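Re: [houseshows] First time hosting, what do I need to know?
September, 9:15 pm
By the Prolthorpe host

Hi all,

I've been meaning to answer this one for days, and then I saw the thread had wandered off into microphones again (I love you all, but come on). The original question was a good one, so I'm pulling it back up:

> We went to our first house concert this summer and came home saying
> we could do that! Now a duo we like is driving through our area and
> we offered them our living room before we really thought about it.
> What did you wish you'd known the first time? How many people do you
> invite? Do you feed the players? We've got a regular-sized house,
> neighbors on one side, and a dog who sings along. Any advice is
> welcome, including "don't."

So my first piece of advice is do! I've been putting on shows in Prolthorpe for a good while now and I still get that silly flutter when the first car pulls up. I'm going to ramble through it in the order it comes up for me, and people can tell me where I'm wrong.

THE ROOM

You'll look at your living room and think it's too small. Mine looked too small to me for years before I tried it. The thing I'd do first, before you move a stick of furniture, is sit down with a guitar (or get somebody who plays to do it) and try every wall. Sing something. Walk around and listen. In my place the obvious spot was in front of the window, and it sounded like playing inside a soup can. We moved the players over by the bookcase and it was a different room.

Soft stuff is your friend. Coats, rugs, couches, people. If you have a big sofa, leave it where it is and build the rows around it, don't go dragging it into the garage like I did the first time. It soaks up sound and it gives the folks with bad knees somewhere decent to sit. Mine is a great long cream leather thing that takes up practically the whole wall, and I've had people show up early just to get a corner of it.

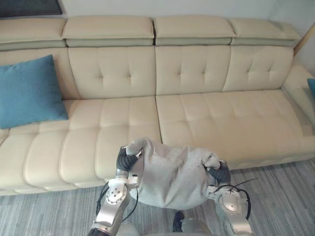
WHO TO ASK, AND HOW MANY

I invite 40. I don't get 40, thank goodness, I'd have them sitting in the bathtub. For a free-ish thing in somebody's home a lot of people say "oh fun!" and then it rains. What works for me is two emails. The first one is the cheerful one with the link to the music, and the second one goes out the week of the show and says please tell me yes or no so I can give your chair away. You feel rude sending that second one. Send it anyway.

Ask the neighbors, too. All of them, even the ones you only wave at. I had one family who never came to a single show but were so pleased to be asked that they let us park in their drive.

And do not put your street address on anything public! Town only, address after they reply. I learned that from this list and I've been grateful ever since.

MONEY

I set out a big jar with a sign saying what I hope people will put in, and all of it goes to the players. Every bit. I don't take out for the coffee. Before the show I tell them what I'll guarantee, and for me that's $200. If the jar comes up short I make up the rest myself, so please pick a number you can stand to lose. The duo called Emano who played for us last spring had come 655 miles on that leg of the trip, and when you think about what that costs in gas you stop feeling shy about pointing at the jar.

Somebody (not the players, they hate it) needs to stand up right before the last song and mention it. Keep it short. I say "these folks drove a long way, the jar's by the door, thank you," and I sit down.

FOOD AND BEDS

Yes, feed them. Feed them early, something plain, and ask ahead about what they can't eat. I make soup. A lot of singers won't eat much before playing and then they're starving after, so I hold some back where the guests can't get at it. Potluck snacks are great for everyone else but ban the crunchy ones, I mean it. We had a really tender slow song once with a whole row of people working on corn chips.

If you can offer a bed, offer it, and say exactly what it is. A real bed in a room with a door? A couch? Say so and let them choose. Some people would sooner pay for a motel than be sociable at breakfast, and I don't blame them one bit. Clean towels where they can see them, the wifi password on a card, and then leave them alone.

THE NIGHT ITSELF

Doors, then a good half hour of milling around, then two sets with a break. We stop at 10, and I tell the players that when I book them and again when they get there. Phones off. Porch light on. Put the dog at a friend's house (sorry! I know he sings, but they'll have charts for two voices).

Chairs are the part I worried about most and needed to worry about least. I borrow folding ones from the church in Ambrose, put those in back, and put the low seating up front so everybody can see. Floor pillows are the best seats in the house for anyone under twelve and a surprising number of grown-ups. I ask folks to bring their own if they've got one they like, and I keep a few odd ones of mine for whoever forgets. Leave an aisle to the bathroom that doesn't go between the players and the front row. I didn't, once, and everyone got a very good look at each person who needed to go.

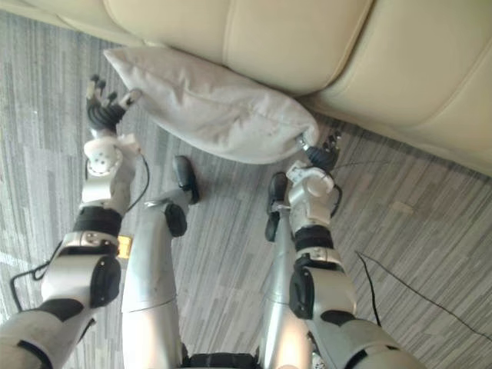

A member over in Nultitz wrote to me off the list after my last post to say that two sets is too much for a first show, and that new hosts should ask for one long one with no break. The thinking is that once people get up for pie you'll never get them sitting down again, and a beginner won't have the nerve to holler. I went back and forth on it. I do see the point, and it's true that my first break ran so long the players started washing dishes. But the break is when strangers talk to each other, and it's when the CDs sell, and I'd hate to give that up. Maybe split the difference and ask the duo what they'd like? They've done a lot more of these than you have.

The same person also reminded me about insurance, which I'd skipped right over. Call your agent and ask what your homeowner's policy says about guests. Mine had no trouble with it, but every policy is different and I'm no expert.

I've got a spare copy of my sign-up email and the little speech, and I'm happy to send them to anybody who wants to copy them word for word. I also still have somebody's blue casserole dish from the spring potluck, with the lid, so if it's yours please write to me before I start thinking of it as mine.

Let us know which night you settle on!

Your friend in Prolthorpe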